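Kapitel 6
Greiffehler beim Entstapeln

Lernziele
Nach diesem Kapitel können Sie Greiffehler nach ihrer Ursache einordnen, ein Fehlerprotokoll lesen und entscheiden, wann eine Zelle nach einem Fehlgriff wieder anlaufen darf.

6.1 Ein Fall aus der Praxis

Bei der Firma Samonte sollte ein Roboterarm gestapelte Konservendosen einzeln abnehmen und auf ein Band setzen. Die Steuerung kam von Zotmont, der Zweifingergreifer von Nemix. In der Abnahme liefen 200 Griffe ohne Störung. Im Dezember, nach 1.278 Griffen im Betrieb, fasste der Greifer zu tief und klemmte die obere und die untere Dose zugleich. Beim Anheben rutschte die untere Dose heraus, fiel auf die Tischkante und rollte in den Gang. Verletzt wurde niemand.

Der Arm fuhr weiter. Er legte die verbliebene Dose ab und begann den nächsten Zyklus an einer Stelle, an der keine Dose mehr stand. Erst Glenys Hollis, die an diesem Tag die Zelle betreute, drückte den Not-Halt.

Die Untersuchung übernahm Danilo Ambrosio. Er fand im Protokoll 98 Griffe, bei denen die Greifhöhe bereits unter dem Sollwert lag. Eine Warnung war nicht ausgegeben worden, weil der Grenzwert für die Höhenabweichung nach einem Softwarewechsel auf null stand und die Steuerung diesen Wert als „keine Überwachung“ auslegte.

Zwei gestapelte Dosen auf dem Tisch; außerdem der Blick der Handgelenkkamera auf einen Metallrand mit Lasche zwischen den Greiferfingern:

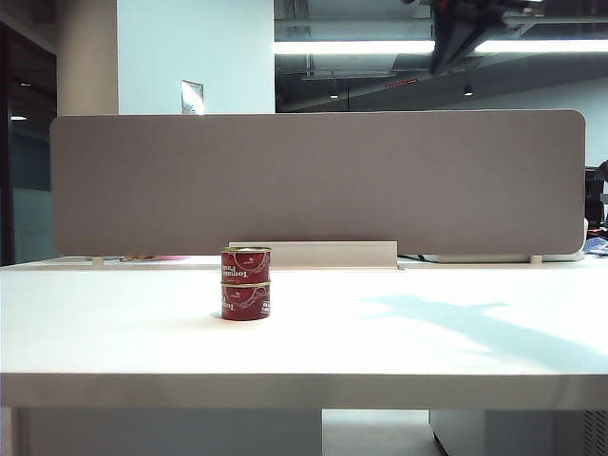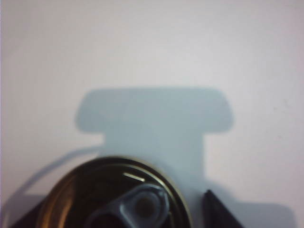

6.2 Einteilung der Fehler

Wir unterscheiden in diesem Buch Lagefehler, Kraftfehler und Überwachungsfehler. Ein Lagefehler liegt vor, wenn der Greifer an der falschen Stelle schließt. Beim Kraftfehler stimmt die Stelle, aber das Teil wird zu schwach oder zu stark gefasst. Ein Überwachungsfehler bedeutet, dass die Steuerung eine Abweichung nicht meldet oder auf die Meldung nicht reagiert.

Der Fall Samonte enthält einen Lagefehler und einen Überwachungsfehler. Der zweite wiegt schwerer. Ein zu tiefer Griff kostet im Normalfall einen Zyklus, ein Arm, der nach Teileverlust weiterfährt, gefährdet Personen.

Zur Greifhöhe ist zu beachten: Die Handgelenkkamera sieht den Stapel von oben. Aus dem Dosenrand allein lässt sich die Stapelhöhe nur bestimmen, wenn der Durchmesser bekannt und die Kamera richtig eingemessen ist. Abschnitt 6.4 behandelt das Einmessen, Abschnitt 6.5 den Wiederanlauf nach Not-Halt.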